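Projects > Summer Studio > Student Reports > Two Arms, One Table

Overview Reports Safety Notes Downloads Contact

Two Arms, One Table: Writing House Rules for a Shared Robot Cell

So my part of the summer project was the rules. Everybody else in our group got to tune grippers and argue about block shapes, and I got the sheet that goes on the door. I picked it, to be fair! I'd worked in a school kitchen before this and I like a good checklist.

We started with the old Plorton lab sheet, which had 13 rules on it, and I don't think any of us had read past the first three. A lot of it was written for big machines behind fences. Our arms are small and sit on a tabletop, and we reach in between runs to move the blocks, so "do not enter the cell" didn't help much. What I wanted was a sheet that fit the way we work (and that a new person could read standing up).

I split the rules into before, during and after. The "before" part took the longest. It says you check that both arms have been homed, follow every cable with your finger from the base to the gripper, and say out loud which arm is going to move first. Cables got their own line after a long talk with the Fliren group down the hall, who had a loop catch on an elbow joint in week 2.
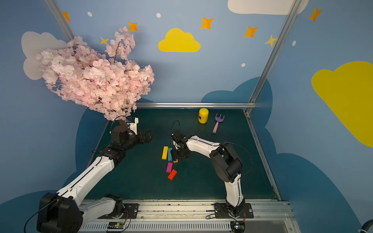 Figure 1. Both arms over the table, with the blocks between the grippers.

The "during" part is mostly about the middle of the table, where the two arms can both reach. We call it the shared zone. Only one arm goes in at a time unless the run is written up as a two-arm run and somebody has a hand on the stop button. I also put in a speed limit for first tries – 900 on our controller's scale, and please don't ask me what the units are, the Trato manual just calls it a "rate value." It's slow enough that you can react, and that was my test. I stood there with a foam stick and practiced hitting stop until I trusted myself.

Then there's the question of what else is allowed in the cell. My first draft said nothing goes on the table except what the task needs. The group hated it! They wanted different objects and some scenery in there so the arms would have to deal with a busier place. We ended up with a compromise I still like: anything tall has to be fastened down, anything that isn't part of the task has to stay out of the planned path, and whoever adds something writes it in the log with their initials.

The last chunk is about gripping. A closed gripper counts as a live one, even if the arm has stopped. You don't pull a block out of it with your fingers, you open it from the controller and wait. I broke that one myself on the second day, so it's in bold on the door.
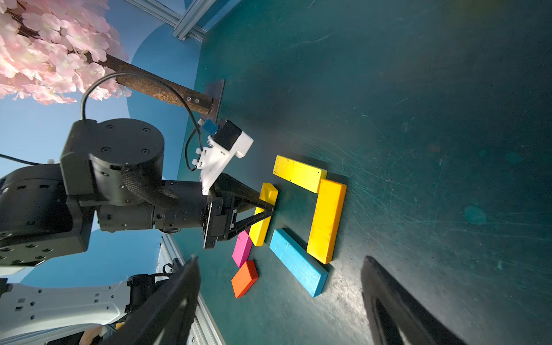

Minttu Kinnunen read the draft and wrote back that the gripper rule is fine but it's missing the case where power drops while something is being held, and that a rule with no power-loss line wouldn't get past her. Fair point. I hadn't thought about it at all. We went through it with the controller settings open and added two lines: keep your hands out from under any arm that might sag, and after a power cut treat the run as over, even if you were almost done.

Testing the sheet was pretty simple. I gave it to people from the Räsänen group who had never used our cell and had them set up a run while I kept quiet (hard for me). It took them about 3 minutes to get through the "before" part. They got stuck on the word "homed," so now it says "sent to its start position." They also skipped the log completely, and I moved it next to the stop button, where it's harder to miss.

Still open: we have no rule for who gets to change the speed limit, and the log is paper, so half of it is in handwriting I can't read. I'd also like a proper section on wrist cameras, mainly how to route the cable and who checks the bolts. The current sheet is version 2 and it's taped up at eye level – my eye level, so sorry to the tall people.

Related reports
Cable Routing on Small Arms: What the Fliren Group Changed
Reading the Trato Manual So You Don't Have To
Stop Button Placement, a Short Survey
Paper Log or Shared Spreadsheet?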